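Review: Elley kitchen robot simulator, seen at the Noneo open day

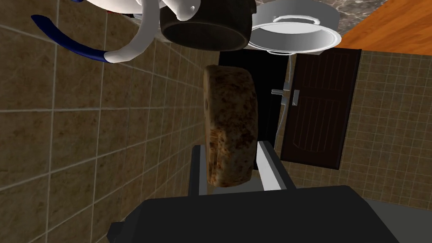 Reviews > Robotics > Software and training tools

Elley is a simulator for people who program robot arms to work in homes. You load a room, pick an arm and a gripper, and try out a task before you run it on a real machine. Noneo, the company that makes it, held an open day on 22/01/2024 at its office on the second floor of the old Tsai building. I went because our lab is choosing a tool for next year and I wanted to use it with my own hands before we paid for it.

The open day was in two parts. In the morning Anqi Long, who runs the kitchen side of the product, gave a demonstration on a big screen. After lunch we got desks and could use it ourselves until they closed up. I spent most of my time with the bread task, so that is mostly what this review covers.

The demonstration

The bread task uses a round loaf in a tiled kitchen. The arm has to find the loaf, close two fingers on it, lift it and carry it to another spot. Long ran it from the gripper's own view, with the body of the gripper filling the bottom of the screen and the loaf standing up between the fingers. When the wrist turns, the room turns with it. The door and the walls end up lying on their sides, and it takes a few minutes to get used to. A couple of people near me asked for the outside view, and she switched to it, but she went back to the gripper view for most of the talk. I think that was the right choice. It is the view your software will be working from if the only camera is on the wrist.

The picture quality is good enough for the job. The crust has lighter and darker patches and small specks, and the wall tiles have grout lines and a faint marbled pattern. The lever handle on the brown door catches the light. The floor is plain gray and looks unfinished next to the rest. I asked about that and was told the floors are being redone.

Long also showed what happens when a grasp goes wrong. She told the arm to close too near the top of the loaf and it slid out and rolled. Then she set the grip force too high, and a warning came up with the force on each finger. The loaf itself does not squash. In Elley it is a solid object with a friction setting and a weight, 700 grams for this one. If you need bread that dents, you will not get it in this version. I would have liked that to be said earlier in the talk. It only came out when someone asked.

Using it myself

Getting started was easy. Rakiya Amadi was helping at the desks and had me running the bread task in a few minutes. You can drive the arm with a game controller or write a script. I tried the controller first and did badly. The left stick moves the gripper in and out along its own direction, so when the wrist is turned you have to think about which way is which. There is a setting that locks the stick to the room instead. It is three menus down and should be on the first screen.

Scripts went better. The commands have plain names and the error messages say what is wrong. I wrote a short grasp script, ran it, changed the approach angle and ran it again. Resetting the kitchen takes a second or so. On my own work machine a reset in our present tool is slow enough that I go and do something else, so this was the part I liked best.

You can run up to 2 kitchens side by side on the basic license. That is low. Anyone collecting a lot of practice runs will want more and will have to pay for the larger license. Prices for that one were not on the handout, and I was told to write in.

I also moved the loaf to several places on the counter to see if the fingers behaved the same way each time. Mostly they did. With the loaf pushed up close to the wall, one finger went a little way into the tiles before the software stopped it. Amadi wrote it down and said a fix for wall contact was planned. I saw the same thing twice more during the afternoon, so it is easy to repeat.

What else is in it

The kitchen comes with cookware, bowls and doors. Pots and bowls can be picked up. I did not get a door to open. The handle turns, but the script I was given kept letting go halfway. It may have been the script.

Recorded runs can be sent out to Eltivia, the data viewer many labs have already. I tried this once, with one run, and it opened without trouble. The joint positions and the finger forces were all there, and the times matched.

The open day itself

It was well run. There were enough desks, the staff knew the product, and they let us work without standing over us. The talk was too long by half an hour. The room was warm and the lunch line was slow. Parking is on the street only, so take the bus if you are going to the next one in October.

Good points
- Quick resets
- Clear script commands and error messages
- Useful gripper view
- Finger forces shown for each grasp

Bad points
- Food is solid and does not change shape
- Finger can go into the wall at close range
- Controller setting is hard to find
- Basic license is small

I have asked for a trial copy for the lab. For rigid objects, and for early work on grasping, I would buy it now. If your project depends on soft food, wait for a later version or keep what you have.

Filed under: Simulation, Grippers, Home robots, Open days

Related reviews
Choosing a first gripper for a teaching lab
Eltivia data viewer: a year of daily use
Game controllers for driving a robot arm
Wrist cameras and where to mount them

Last updated: two days after the open day, license details corrected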